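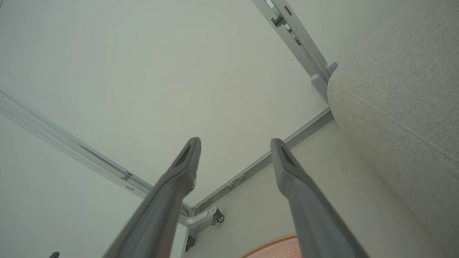 Off-white, with a touch of greenish gray, and an aluminum edge.

I have been reading paint charts again, which is how I spend the part of February when it's too dark to do anything outside. The hallway needs doing. It has needed doing since we moved to Burkbridge, and every winter I get as far as the charts, get annoyed, and put them back in the drawer with the takeout menus.

What annoys me is white. The De Graaf chart I picked up on Wednesday has 124 whites on it. They are laid out on a folding card, in rows, each one the size of a postage stamp. I took it to the window, then under the kitchen light, then out to the porch, and there were whole rows where I could not tell one stamp from the next. My wife says she can. I covered the names with an envelope and asked her to find the one she liked, and she picked its neighbor, then said the envelope had been throwing a shadow. Maybe it had.

I don't doubt that the colors are different. Somebody mixed them and somebody could measure them. What I doubt is that the difference survives contact with a house. My hallway has a north window, a front door with yellowish glass, a bulb that is supposed to be "warm" and a brown floor. By the time the light has bounced off all that, whatever careful thing was done to the paint in the factory is a rumor. At four in the afternoon my current walls, which came with the house and are probably just called White, look lilac. At breakfast they look like weak tea.

Then there's the price. The expensive cans come with a paragraph about the color. The one I was being steered toward was "a quiet white with a memory of stone." I read this out loud in the store and the young man behind the counter, to his credit, looked at his shoes. I asked him what was in the can that wasn't in the cheaper one. He said more pigment. I asked how much more and he said he'd have to look it up, and then a woman came in wanting a toilet seat and that was the end of it.

More pigment may well be a good thing. I've used cheap paint and I've used it three times on the same wall, so I know what bad coverage looks like. But that's a reason to buy thicker paint, and the chart doesn't say a word about thickness. It talks about mornings in Bavlow. I have been to Bavlow in the morning. It was raining and the bakery was closed.

The other thing I've stopped believing in is the sample pot. You buy a little one, you paint a square on the wall, you look at it for a week. In theory this is sensible. In practice you are judging a wet-looking patch surrounded by the old color, and the old color does most of the talking. Put a clean white next to a dingy one and it looks blue. Put it next to a cream and it looks gray. We have 2 squares by the coat hooks from last year, and I've gone past them so often that I've grown to like the gap between them, which is the original wall and isn't for sale.

A neighbor told me to paint a big piece of cardboard instead and move it from room to room. I tried this with the Sondgate one (a cheaper brand, no poetry, just numbers) and I'll admit it was better. You can stand the board by the window, then at the dark end by the stairs, and keep the old wall out of the corner of your eye. It also warped like a potato chip overnight, so for the second day I was looking at a white with a shadow down the middle.

I should say that I'm not against caring about this. People who are good at it walk into a room and know what's wrong with it, and I've been in houses where the walls made me want to sit down and stay. I just suspect those people would manage fine with 4 whites and a decent lamp. The lamp made more difference in our kitchen than any paint did - we swapped the bulb and I got two compliments on the walls, which had not been touched.

So the current plan is a Sondgate number, the one from the cardboard, in whatever finish can be wiped down, because the dog leans on everything below knee height. My wife is still holding out for the quiet one with the memory of stone. She has taped the chart to the inside of the closet door, and the tape has already pulled off a strip of the old paint. Under it there's green.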